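Busten Build: Frequently Asked Questions

We get a lot of email about the two-armed folding build, and plenty of people stop at the bench to ask the same things in person (which we love, please keep doing it). These are the answers we give most often. If yours isn't covered, ask at the workshop or write to Romana, whose address is on the contact page.

What is Busten?

Busten is a pair of robot arms fixed side by side at a table, with a two-fingered gripper on each, and software that gets them working together on laundry. Mostly T-shirts so far. It lives in the shared workshop at Kratochvíl, and it's built by whoever turns up and wants to build it. Matúš Zeman started it in February with one arm and a tea towel, and it grew from there.

Why folding clothes? Isn't there something easier?

There are heaps of easier things! A block stays the shape you left it. A shirt doesn't, and every time you put a gripper on one the whole problem changes in front of you. That's exactly what we like about it. You can see straight away when a change to the code has helped, and anyone who has ever folded a shirt can tell you what went wrong.

Do I need to know how to code?

No. Of the regulars, only Ctibor and Eduard would call themselves programmers. Plenty of the work is mechanical: trimming gripper pads, tidying cables, squaring up the table, printing and reprinting brackets. If you can use a hex key you can be useful on your first visit. If you'd like to learn to code along the way, the motion scripts are written in Python and are pretty friendly to read.

Do I need two arms to start at home?

Start with one. Really. A single arm will teach you calibration, grasping, and how much a table can wobble, and you can do a respectable half fold on a tea towel with it. Move to two once the first is behaving. The second arm brings a whole new set of headaches, mainly to do with the pair of them trying to be in the same place at once, and it's much nicer to meet those after you've solved the others.

How do the two arms share the work?

In our current routine one arm holds and the other moves. The holding arm presses down on the fabric so it can't slide, and the other goes looking for an edge or a sleeve. Then they can swap. Kvido Tóth wrote the bit that decides who does what, and it's surprisingly short. It picks the arm nearest the loose edge as the mover and leaves the other to hold.

We tried having both arms lift at once, which looks fantastic when it goes well. It's still in the code as an option, under the name Sota, and you're welcome to play with it.

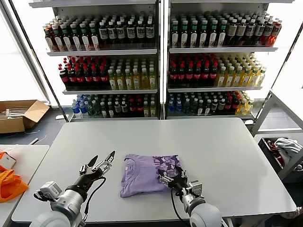

Right gripper down on the purple print, left gripper open beside the shirt.

How hard does the gripper press?

Less than you'd think. Press too lightly and the fabric creeps; press too hard and the arm starts to shove the table, and then your calibration is off. We set the height by hand with a sheet of paper between the fingertips and the tabletop. Lower the arm until the paper drags but still comes out in one piece, and save that as your floor height. For thick cotton, come up a touch from there.

What should the table be like?

Flat, heavy and plain. Colour matters more than you'd expect. A pale top makes it easy for the software to find the outline of a coloured shirt, and hopeless at finding a white one. If your laundry is mostly white, put down a dark mat. Ours sits on adjustable feet with a rubber pad under each one, and Eduard checks it with a spirit level whenever it's been bumped.

What kinds of shirts work best?

Short sleeves, medium-weight cotton, and some sort of contrast. A big print is handy, as the software can use it to work out which way up the shirt is. The print can also be a bit of a pest: thick, rubbery prints are stiffer than the fabric and don't crease where you want them to. Neck tags are great landmarks. Silky fabrics are a nightmare, and we'd leave them until you're feeling very patient.

How long does a fold take?

Slower than you, by a long way. We run everything at reduced speed when people are close by, and we're in no rush. If you want it quicker, spend your time on the planning between moves before you touch the speed of the moves themselves. Ours used to stop and think for ages with the gripper hanging in the air, and fixing that made far more difference than turning up the motors.

How many test folds have you done?

The logbook has 359 on the current gripper pads. We're aiming for 600 before we change them, so that we have a decent run to compare against. Every attempt gets a line in the book, including the awful ones. The awful ones are the most fun to read.

What do you do about cables?

Leave more slack than feels right, then move each arm slowly through its full reach and watch what the cable does. You're looking for two things: a cable that goes tight, and a loop that can slide under the fabric or get caught in the fingers. Clip it near the wrist, leave a generous loop, and clip it again at the base. Do the check again every time you change a script. A new motion can find a snag the old one never went near.

Is it safe to have at home?

With some care, yes. Put the emergency stop where you can hit it without reaching across the arms. Keep kids and pets out of the room while it's powered. Tie back long hair, take off lanyards, and never put a hand between the two grippers to straighten a shirt, however tempting it is (and it's very tempting). Stop the arms, straighten the shirt, step back, start again. In the workshop we have a second person standing by whenever someone is running new code.

Why does my arm miss the shirt by the same amount every time?

Good news, that's the easy kind of miss! A steady offset nearly always means the calibration is out or the base has moved. Check the base bolts first, then redo the calibration. If the miss is different every time, look for something loose: a wobbly table, a slipping fingertip, a joint that needs tightening.

Why does it pick up two layers when I want one?

Everyone gets this. Try coming in at a lower angle, and try a small sideways rub with the fingertip before closing, so the top layer rides up on its own. Softer pads help too. Romana Baláž had good results with pads cut from an old bike tube, and her cutting template is in the Flosel folder along with the other printable parts.

What is Flosel?

It's our shared folder of parts, scripts and notes. Anything we've built that worked well enough to use twice goes in there. Take whatever you like. If you improve something, put your version back next to the original with your name on it, and leave the original where it is.

Can I bring my own arm to the workshop?

Please do. Bring its power supply, its manual if you still have one, and a clamp that suits a bench. Tell us beforehand if it's heavy so we can clear a sturdier table. Ctibor Šimko is usually the person to ask about getting an unfamiliar arm talking to our software, and he gets very cheerful about odd ones.

Will it ever do fitted sheets?

Matúš says yes. The rest of us are working on long sleeves first.

How do I join in?

Come along to an open session, any time after 6 pm. You'll get a short safety run-through, and then you can pick a job from the board or just watch for a while. Wear closed shoes, and bring a T-shirt you don't mind lending to the cause.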